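数据卡:Lumanlan 小额贷款广告语料,第 6 版。由 Margareta Vlad 整理,2024年3月更新。

## 内容

语料共 2237 条中文贷款广告和中介落地页文本,每条一行,UTF-8 编码,制表符分隔。字段如下:

- `text`:正文,联系方式已替换为占位符
- `rate_claim`:文中声称的利率,原样照录
- `fee_claim`:文中声称的手续费,没写就留空
- `label`:人工标注,取值 `clear`、`vague`、`missing`

## 先说不放心的地方

`rate_claim` 只是广告自己说的数。“日息低至”后面跟的数字,我不认为有多少借款人真能拿到。有人问能不能拿它估算市场利率,我的回答是不能。Declan Nuttall 试着把日息统一折成年化,遇到“服务费另计”就算不下去了,那一列后来删掉。

`label` 也别太当真。标注由两个人做,重叠部分只有 585 条,`vague` 和 `missing` 之间的分歧很多。Bianca Mihăilă 认为没写还款总额就该算 `missing`,我倾向于看上下文。目前按她的标准,旧版没有回改。

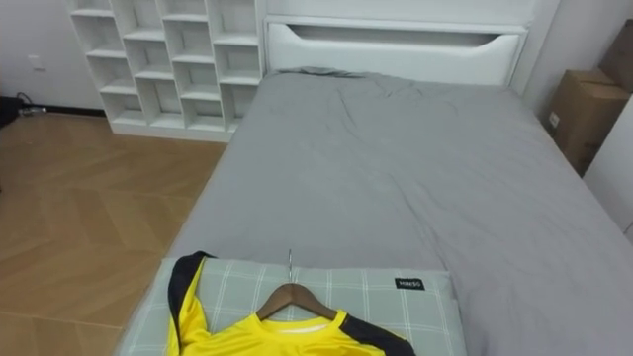 来源同样偏。大约 2000 条出自同一批中介站点,措辞互相抄,换个城市名就当新页面发。去重只去掉了完全相同的行,近似重复还留着。用随机切分得到的高分,请先按站点重新切一遍再拿出来讲。

## 用途

适合练习信息抽取,或者对照广告里缺了哪些费用说明。不适合训练授信模型,也不适合生成广告文案。Zutness 的宣传页说本语料“覆盖全行业”,这话不是我们写的,数据也撑不起。

## 文件

```
data/ads.tsv
data/overlap.tsv
docs/label_guide.md
```

`label_guide.md` 第二节还在改,逾期费的写法以 `overlap.tsv` 里的备注列为准。

## 待办

- [ ] 补银行直营页面,现在几乎没有
- [ ] 近似去重
- [ ] 5月前核对 `fee_claim` 里的百分号全角半角问题

发现标错的行,请在 issue 里贴行号和原文。只写“感觉不准”的,我没法处理。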